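4.2 Changes to the operators' work

Before the two-finger arm was brought in, the returns bench at the Urside depot was staffed by two people per shift. Each sorted mixed household goods by hand and entered a code for every item. During the August trial the arm handled 288 items. Of these, 211 were placed without help. The remainder were passed to the operator, who now sits at a screen beside the cell and steps in when the Mesteck controller reports a failed grasp.

Operators told us that lifting had gone down and waiting had gone up. The pause between calls was too short for other work — most used it to check labels. Sikero, which runs the depot, has since added 15 minutes of paperwork per shift to the same post. Two of the operators we interviewed considered this a separate job and wanted it graded as one.

Mixed goods on the white table
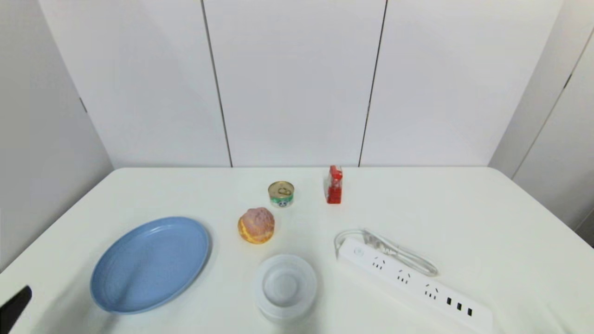
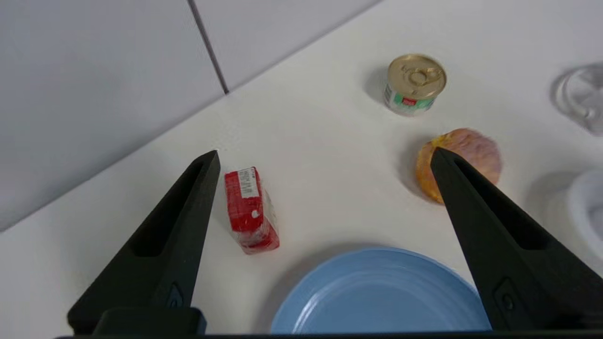
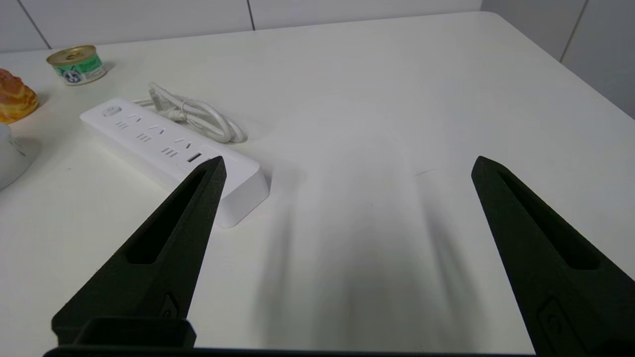

The operator's main task under the new arrangement is deciding what counts as one item. The Tarar sorting software assigns a single code per object, and its rules were written for boxed goods. A power strip with its cable lying in loops is one product to a person, but the software can propose separate grasp points for the strip and the cord. Cans with pull-tab lids are simpler, as the code depends only on the label. In the old process these decisions were made by hand and left no record. They are now logged under the operator's number, and 3 of the staff asked who reads the log. We could not get a clear answer from the depot — this is listed as an open point in section 6.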